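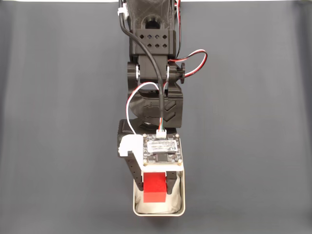 Section 4: Setting Up Your Drotberg 219 Rain Barrel

Read this section before you cut anything. The downspout cannot be un-cut, and Drotberg does not sell downspouts. The 219 in the name is the capacity in liters. It is also close to the weight of a full barrel in kilograms, before you add the barrel.

4.1 Choosing a spot

1. Pick a downspout that drains a decent piece of roof. A porch roof will fill the barrel by the time your children leave for college.

2. Check that the ground is firm and level. Lawn is neither, whatever it looks like from the kitchen window. Dig out the grass, tamp the soil, and lay pavers.

3. Set the stand on the pavers and try to rock it. If it rocks, fix the pavers. Do not fix the stand by putting a folded piece of cardboard under it, as you would in a restaurant.

4. Leave enough room in front of the spigot for your largest watering can. Test this with the actual can.

Caution: Never place the barrel on a wooden deck, a balcony, or a stack of cinder blocks you happened to have. A full barrel that tips over will not stop for a pet, a child, or a foot.

4.2 Fitting the spigot

The spigot goes in the threaded hole near the bottom. The bag marked B holds the spigot, two rubber washers and a locknut. The bag marked A holds the overflow fittings and is not needed yet, so please leave it shut. Missing bag A parts are the most common request our parts desk receives, and most of them are later found in the grass.

1. Slide one washer onto the spigot.

2. Push the spigot through the hole from the outside.

3. Reach into the barrel and put the second washer and the locknut on from the inside. This takes a long arm or a short relative. Laying the barrel on its side helps.

4. Tighten by hand until snug, then give it a quarter turn with a wrench. Stop there. People who keep going write to us in January about a crack.

Note: Do not use plumber's putty. The washers are the seal. If it drips, the washer is probably folded over, and no amount of putty will talk it into lying flat.

4.3 Cutting the downspout

You will need a hacksaw, a tape measure, a pencil, gloves and a file. You will also need the diverter, packed inside the barrel under the lid where you have perhaps already thrown it away with the foam.

1. Put the barrel on its stand, in its final position. We mean the stand too. Measuring without the stand gives you a very neat cut in the wrong place.

2. Find the inlet hole on the barrel and mark the same height on the downspout.

3. Make a second mark 100 mm below the first. The piece between the marks is coming out.

4. Measure both marks again. Have somebody else look at them if anybody is willing.

5. Saw through the lower mark, then the upper one. Keep the blade level.

6. File the edges smooth. Keep your gloves on for this, however silly you feel.

7. Slip the diverter into the gap, upper collar first, with the hose outlet facing the barrel.

Caution: If your downspout is cast iron, or if your house was built when cast iron was the exciting new thing, call a roofer.

4.4 Connecting the hose

1. Push one end of the ribbed hose onto the diverter outlet and the other into the barrel inlet. Warm water softens the ends if they fight back.

2. The hose should run straight across or slope slightly toward the barrel. If it slopes uphill, water will decline to enter.

3. Trim the hose if it sags. A sagging hose holds a puddle, and mosquitoes read real estate listings.

4.5 Overflow

Now open bag A.

A good storm fills the barrel faster than you would think. The overflow hose carries the extra somewhere you want it. Choose that place with care: at least 1000 mm away from the foundation, and pointing away from your neighbor's.

1. Screw the elbow into the hole just under the rim.

2. Attach the overflow hose and clamp it.

3. Lay the hose along the ground with no kinks and no uphill stretches.

Linking a second barrel: use the Tristia link kit, part 312, sold separately. Both barrels must stand at the same height. If one is lower, it will fill first and then spill, while the other looks on.

4.6 First fill

1. Close the spigot. You would be surprised.

2. Run a garden hose into the barrel until the water is a hand's width above the spigot. Check for drips, wait an hour, and check again.

3. Dry everything with a rag and look once more. Condensation has fooled better people than us.

4. Fit the mesh screen and the lid. Turn the lid until both tabs click. A lid that is only resting there can be lifted by a curious child.

Caution: Barrel water is for plants. It has been on your roof, and so have the pigeons. Do not drink it, cook with it, or fill a wading pool with it.

4.7 If something is wrong

Barrel will not fill: look for leaves in the diverter. Then check that it has rained.

Water only trickles from the spigot: the barrel is nearly empty, or the stand is still in its box. There is no pump. Height does the work.

Water smells: empty it, rinse it, and clean the screen. Something fell in. You do not need to know what.

Barrel leans: open the spigot and let it drain completely before touching anything. Do not push it upright. Go back to 4.1, step 2.

For winter storage, see Section 5. Please see it before the first freeze.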